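Started basing the Lunitham spearmen last night. These are the 15mm fantasy figures I bought as a bundle in March, mostly human infantry with a few halfling slingers thrown in. They go with the Rarkiter cavalry I did over the winter, so I have to match bases I made months ago and took no notes on.

The cavalry bases are a mid brown with a tan drybrush and then a bit of static grass. I had the brown. The tan I had to guess. I tried three on a scrap of card and the second was close enough once it had a wash over it.

The bundle was 70 foot. The rules we use at the Forum want units of 12, so I have five units and ten left over. The ten will be camp guards or casualties markers, depending on how many I can stand to paint lying down.

Paint order for anyone who asked last time: gray primer, all the leather, all the cloth, metal, skin, then one brown wash over everything. I don't highlight 15s except for the shields and faces. From across the table the wash does most of it.

Shields are plain. Half are dark red with a cream stripe, half the other way around. I thought about a device of some kind but freehand at this size takes me all evening and I end up painting over it.

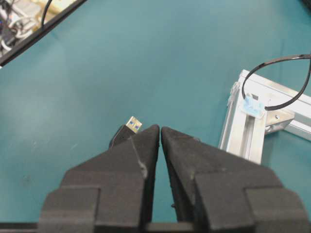 The spears are the weak point. They are cast on and they bend if you look at them. I cut off the worst ones and drilled the hands for wire, 0.5mm, and flattened the end with pliers for the blade. I did one full unit that way and then decided the other four could live with bent spears.

Latrice Crenshaw asked what the campaign is. It's a map campaign set in Ondrejka, which is a river valley we made up about four years ago. Two towns, a lot of marsh, one good bridge. Every campaign turns into a fight over the bridge. The year on the map is 1581 by the local count and we move it forward one each time we play it through.

My side has Lunitham and the south bank. Trinity Iwasaki has the north bank and the hills, and a lot more archers than I do. Last campaign she sat on the ridge behind the bridge for three turns and shot anything that crossed. I lost two units of foot and never got the cavalry over at all.

So the plan this time is slingers in the marsh on the left, spears at the bridge, and the cavalry going the long way by the ford. The ford costs an extra map move, and there's a one in six chance it's flooded. I'll take it.

We're also trying a points cap. Each side gets 200 points for the first battle and whatever survives goes on to the next, plus a small reinforcement roll. I'm at nearly that with four spear units, the slingers and half the horse. The general is cheap if you don't mount him, so he is walking.

One thing I would do differently: glue the figures to the bases before priming. I painted them on craft sticks and a few lost a foot coming off. Superglue and some extra grass on top covers most of that.

Still to do: two units to wash, all the flocking, and a standard for the general. The standard will be paper, painted both sides, folded over wire with white glue and bent a little before it dries. First battle is at the end of the month - I'll post the map and the order of march once Trinity has sent me hers.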